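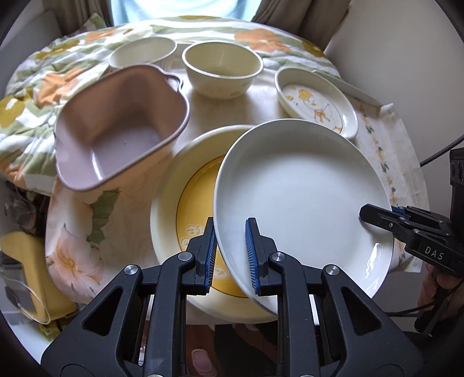
A commenter on my last post wrote that written rules for this kind of work are a waste of paper, that people know how to pick up a plate, and that every line you add to the sheet makes the recordings more stiff and less like real housework. I have thought about that comment for most of the holiday break, and I agree with part of it. The rest of this post is the part I don't agree with, plus the rules as I now use them.

For anyone new, I record table tasks with a pair of hand-held grippers for a project called Rivia. I do it at home, at a table with a cloth on it, using dishes of the kind a family would have. The company running the project is Evell, and they send out a rule sheet. It is four pages long. The first version had nearly twenty rules on its first page alone, and I would guess most people read that page and skipped to the end.

Over the last months I have kept my own shorter list next to theirs. It doesn't replace the official sheet, and if the two ever disagree you should follow the sheet. Mine is in the order I use it.

Before picking up the grippers

Look at the joints first. Open and close each gripper all the way and watch the pins and the linked bars. If one side moves later than the other, stop and report it. A gripper that closes a bit crooked will still hold a plate, so you can go a long time without noticing, and all of those recordings will have the same fault in them.

Check the pads. Mine are blue and ribbed, and the ribs pick up crumbs and lint. I wipe them with a dry cloth. The sheet says a dry cloth too. I tried a damp one in the fall and the first few grasps after that were all slips, which the reviewers caught and sent back to me.

Run the cables so they have slack on the outside of the arm. Make one full reach to the far edge of the table with each hand before you start. If you feel a tug, fix it then. A cable that drags over the table can move a light bowl, and then the recording has a bowl moving that nothing was holding.

Setting the table

Use real dishes in a mix of shapes. The sheet asks for round, oval and rectangular pieces together where you have them, with some shallow and some deep. Let them overlap. New people tend to lay everything out with even gaps, like a store display, and those sets are easy to record and not worth much. A plate resting partly on another plate is a normal thing on a normal table, and it makes you think about which rim you are going for.

Pale dishes on a pale cloth are allowed. I asked about this early on, having assumed they wanted strong contrast. The answer was to use what the house has. The same goes for patterns on the cloth and whatever is behind the table.

Light is a different matter. Window light is fine if it stays steady. Glossy dishes throw back bright streaks and you can't avoid all of them, but if the whole inside of a plate goes white, turn the plate or half close a curtain and begin again.

Nothing breakable goes close to the edge. I put this one in myself. The sheet only says "safe placement," and people read that in different ways.

Using two grippers on one piece

Most of the questions I get are about this, and most of the returned work comes from it too.

Pick a lead hand before you move. The lead hand takes the rim first, with one jaw outside and one jaw inside, and holds still. The second hand then comes to another part of the rim. If both hands close at the same moment, you can't tell afterward which one was carrying the load, and the plate often twists a little in between.

Don't pull against yourself. It's easy to squeeze toward the middle or stretch outward without meaning to, and a plastic plate will bend under it. If you can see the rim change shape, loosen both hands and start over.

Keep the two grippers from touching. The mounted parts on top stick out farther than you expect, and they meet before the jaws do. I come in from the near side with one hand and from the right with the other, which gives me the most room. Left-handed people will want the reverse.

Let go one hand at a time. The piece should be resting on the table or on another dish before the first hand opens. Dropping it the last half inch counts as a failed placement under the second version of the sheet, and I think that was a good change. It was "acceptable" in the first version, and everybody got into the habit.

Don't fix things with bare fingers. If a dish ends up in the wrong spot, correct it with the gripper or mark the recording as failed. I find this the hardest rule to keep. Your hand is right there behind the jaws, and nudging a bowl takes no time at all.

Speed

The commenter's point about stiffness belongs here, and I'll grant it. When I first followed every rule I moved like someone carrying a full pan of hot oil. My early sets are slow and careful and they don't look like anything a person does at home. A reviewer wrote back and asked me to work "at the speed of a chore." I have used that phrase ever since.

So the rule on my list is to practice the move without recording until you have stopped thinking about it. Then record. If you start thinking about it again, take a break. I take one after each change of dishes anyway.

Marking failures

Mark them all. A slip is a slip even if you saved it. The form has a box for "recovered," and I used to leave that box alone, feeling that a recovered slip was a success. Under the second version it has to be checked, and you add a few words on what happened. "Rim slid out of left jaw, regrasped" is plenty.

Don't delete a bad one and record a nicer one in its place. Leave it, mark it, and record another.

Where I think the rules matter

I used to do a bit of work for Verbeke, who ran a similar project with almost no written rules. You got the equipment and a page with a phone number on it. Everyone worked out their own way. I liked it at the time. When they tried to put all of it together, it was a mess. People had different ideas of when a task started and ended. One house stopped recording when the jaws opened, another when the hands were back off the table. Somebody had used the table edge to tip plates up, which is clever, and which no other house did. A large share had to be gone through by hand and I believe a lot was thrown out.

Rivia passed 3466 accepted recordings at the end of the year. I don't know how that compares with other projects, and I'm not going to claim the rule sheet is the reason. But I have seen much less of my own work come back under the second version than under the first, and I know what I changed.

What I would cut

The first-page list of clothing rules could be two lines. The section on room temperature could go. The page on naming your sets should be handled by the form, and I have told Evell so. I would also move the part about two hands to the front, as it's the thing people need most and it currently sits near the end.

I would add a line on stacking. The sheet covers a plate lying on a plate, and it covers a full stack, but it doesn't say what to do when the lower plate shifts while you lift the upper one. I mark it as recovered if I put the lower one back with the gripper, and as complete with a note if it only shifted a little. A person I compared notes with at the Skernodden meetup marks every shift as failed. We can't both be right, and I have written in to ask.

If you record for Rivia and have had an answer on that one, leave it in the comments and I'll update the list.

Posted 7 Jan 2020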